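Week 2 – Seeing Corners: How Light Tells Us a Thing Has Depth
Introductory Drawing, evening section
Handout for August 31, 2023

Welcome back! Last week we drew outlines until our wrists hurt. Tonight we throw the outline away for a while and work with tone alone, and I think this is the point in the course where drawing starts to feel a little like magic.

Start with a question to try at home. Sit in a room painted one color and look at the place where two walls meet. You know the paint came out of the same can. Now squint. One wall is darker than the other, isn't it? The paint is the same but each wall faces a different way, so each one catches a different share of the light. Your eye reads that small difference as a turn in space, and it does it so fast that you never notice it happening.

Some words we'll use all term:

Local color – the color a thing "really" is, the one you'd name if somebody asked.
Value – how light or dark a patch is, whatever its color.
Plane – any flat part of a surface that faces one way. A box has six. A head has hundreds, which is why we start with boxes.
Gradient – a slow change in value across a single plane.
Edge – the place where one value stops and another begins. Edges can be hard, soft, or lost.

Gradients are what beginners leave out, and they're my favorite part! A flat wall is almost never one flat gray. It gets lighter toward the lamp or the window and sinks away as you move off from it. Fill a wall with one even tone and it looks like cut paper. Let it drift a little from top to bottom and suddenly there's air in front of it. 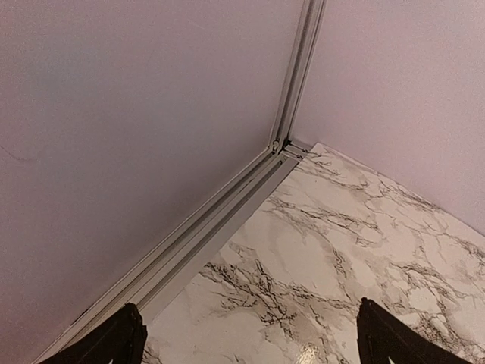 Hendrik Sibiya wanted to know why, if the two sides of a corner are so close in value, we shouldn't simply draw a dark line down the join and be done with it. Wouldn't that be clearer?

It would be clearer, yes, and for a floor plan or a set of assembly instructions I'd do exactly that. The trouble is that a line of even weight sits on top of the paper. It pulls the corner forward, right up to your nose, when you want it to go back. Try it both ways, one beside the other, and prop them up across the room. The lined version says "corner" the way a road sign does. The toned version lets you walk in.

There is a middle road, and plenty of good draftsmen take it: let the line come and go. Press where the contrast is strong, lift where the two values nearly match, and let the edge vanish for an inch if it wants to. The viewer will fill it in for you – people are wonderfully good at this.

A word about metal and other shiny things. Dull surfaces spread light in all directions, so their changes are gentle. Shiny ones send it off in a narrow direction, so their changes are sudden: a bright streak hard up against a dark one. You don't need a special gray for metal. You need the same grays you already have, placed closer together, with crisp borders. Save the bare paper for the brightest streak and don't spend it anywhere else.

In-class exercise

Fold a sheet of white card once and stand it up like an open book, with the lamp to your left. Block in only two values, one for each side. No outlines. When the fold reads from across the room, add the gradients, working lightly with the side of the pencil. Spend 18 minutes on this one, then turn the card so the fold points away from you and start over on a fresh sheet.

If your drawing looks muddy, your darks are probably too timid. Make a small strip of grays in the margin, from white paper to the blackest mark your pencil can make, and hold it up against your drawing. Most of us use the middle of the strip and forget both ends.

For next week

Draw the corner of a room at home, twice, once by daylight and once by a lamp. Same chair, same corner, soft pencil. Smooth paper of 110 gsm or heavier will stand up to erasing. Bring the failed ones too, please – I love the failed ones, and we learn a lot from pinning them up.

Please also bring a kneaded eraser and something round and pale, such as an egg or an onion. We're going to bend the plane!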